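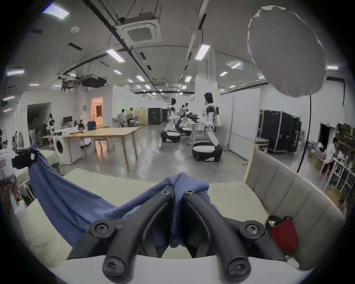 2 min read

Folding cloths, and why I've come around to it

Okay, I used to be a stuffer. Blue cloth, gray cloth, good napkins, all of it got balled up and shoved in a drawer! Then I joined the Tundis linen swap back in December and somebody handed me a stack of 8 cloths so flat I was embarrassed to bring mine out of the bag.

So I've been practicing. What works for me is holding the thing up by two corners first and letting it hang. Give it a second. You'll see right away which side is longer (mine always have one, I blame the dryer), and then you can bring the corners together and lay it down on something flat. A bed is fine for big pieces, though the mattress gives a little and my edges wander. A table is better for anything you want crisp.
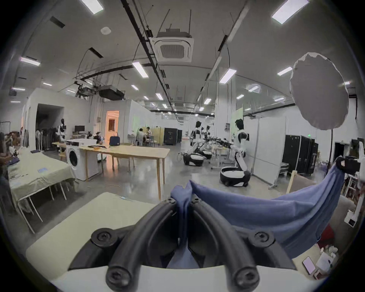 One fold pinched, one corner up, and a good long droop in between.

I timed myself last night and got a cloth done in roughly 180 seconds, which is terrible, but it did look nice. The Grivivine readers who wrote in swear by thirds instead of halves, and I'm trying that next (my drawer is shallow, so it might help).

If you have old cloths to pass along, the Zarkport swap table is taking them again. Clean ones, please, and 4 to a bundle.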